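Is a descaling service plan worth it for a rented flat in a hard water area?

3 min read

We use cookies to remember your settings and to see which pages get read. Manage choices or carry on.

tollside_tenant

Moved into a flat in Tollside in July and the kettle already looks like the inside of a cave. A firm called Zurkik has put a leaflet through every door offering a "whole home limescale plan" for £90 a year. They clip a magnetic thing on the incoming pipe and come back to check it. The leaflet says it "restructures" the water. Has anyone paid for this and seen a difference? The letting agent shrugged.

guerra_boiler_widow

Save your money. I had a magnetic one from Clirkira in my last house and kept it for three years. Shower head furred up, kettle furred up, taps the same as ever. When I rang to complain they told me the scale was "softer" now. I scrubbed it with the same elbow grease as before, so I'd like to know how they measured that.

What does work is dull. White vinegar or citric acid in the kettle, leave it an hour, rinse it well, boil once and throw that water away. A bag over the shower head with the same stuff in, overnight. Check the finish first, as some coatings don't like acid.

Also, it's a rented flat. Why would you pay to look after the landlord's pipes?

pennywise484

My sister swears by hers but she also moved to a softer area the same year, so make of that what you will.

A proper softener with salt does work, but I was quoted £1,515 fitted and you'd need permission – no landlord I've had would say yes. Ask Zurkik for test results from someone who isn't Zurkik. If they send you a customer quote, you have your answer. And read the cancellation bit, some of these plans renew themselves.
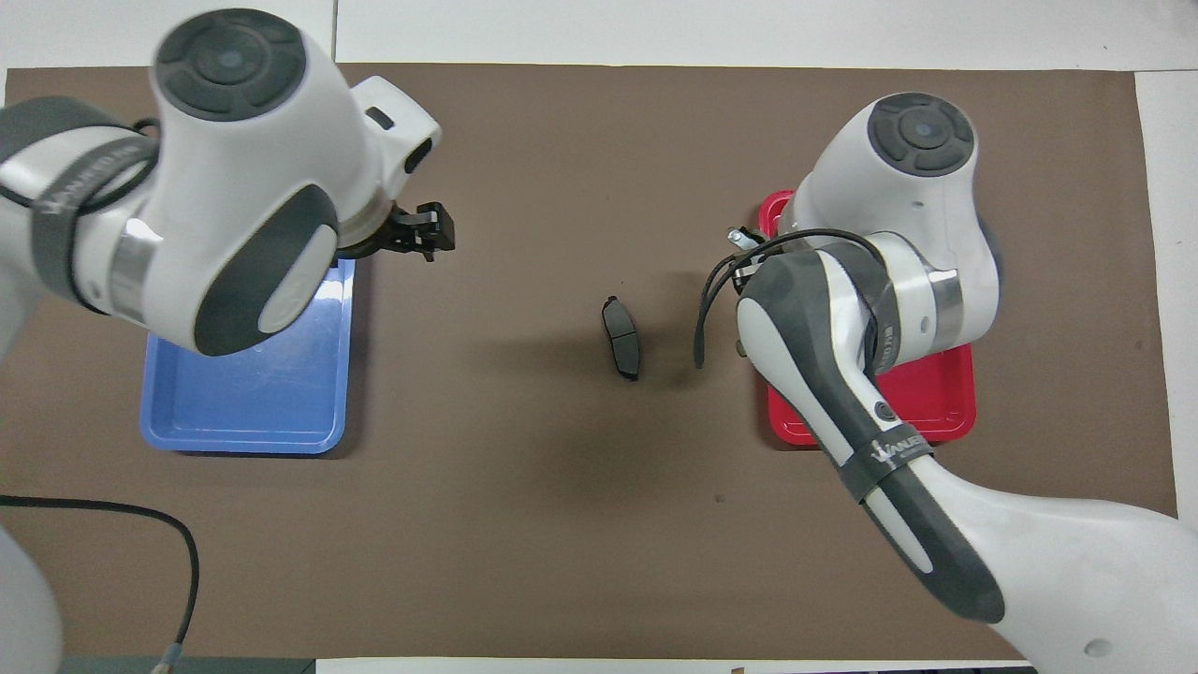

More from Home and Garden

Get our Tuesday newsletter. Unsubscribe at any time.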